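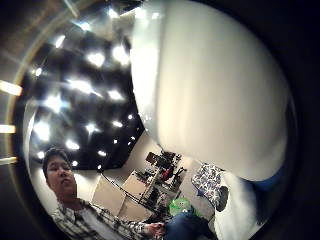

Ceiling lights, with something white in front.

Ticket 704
Opened by: Yareli Xolalpa
Product: Kazemi scheduler, lighting module
Site: Leltumthorpe, community hall
Priority: Low (changed from Urgent by system)
Status: Closed

Yareli Xolalpa wrote:
The main hall lights come on by themselves at 4.30 every morning and stay on until somebody arrives to swear at them. They began doing this in March. I have deleted the 4.30 schedule. I have deleted it several times, with increasing force. The schedule page now says "No schedules found", and at 4.30 the lights come on anyway.

I have also read the help article, which told me to check that the lights were plugged in.

Jörg Harms (support) wrote:
Thanks for getting in touch. Could you try the following?
Sign out of the scheduler and back in.
Press Sync on the controller page and wait for the green tick.
Tell me the firmware number at the bottom of the same page.

Yareli Xolalpa wrote:
Signed out, signed in. Pressed Sync. The green tick came up at once, looking very pleased with itself. Firmware is 6.23. Lights on at 4.30 today as usual.

Jörg Harms (support) wrote:
The tick only means the controller has received the message. It doesn't mean it has done anything about it. I've raised this before.

Your log shows a scene called "Jeltus" being called each morning. Do you know what that is?

Yareli Xolalpa wrote:
Jeltus was a breakfast exercise class. It ran for one winter and was not missed. There is no Jeltus anywhere in my list of scenes, though, and I've scrolled to the bottom twice.

Jörg Harms (support) wrote:
Found it. The scene was made under the old Trustora account, before your hall moved over to us. Scenes came across in the move but their owners didn't, so it's hidden from you and perfectly visible to the controller. I can't remove it from here either. You'll need to do it at the wall panel:

Hold Menu and Down together until the screen goes blank.
Enter installer code 444.
Go to Scenes, then Orphans. (I didn't name it.)
Select Jeltus, choose Remove, then restart the panel.

Please don't pick Remove All – that takes the emergency test timer with it.

Yareli Xolalpa wrote:
Done on Saturday, May 18, 2019, a day I'd had other plans for. There were two orphans in there. The other is called "test test 2" and I left it alone out of respect.

Update: dark at 4.30 this morning. I know this because I got up to check, so the class has finally got me out of bed.

Jörg Harms (support) wrote:
Glad to hear it. "test test 2" has no trigger and can stay. I've asked for the help article to be changed. Closing this now – reply within 23 days to reopen.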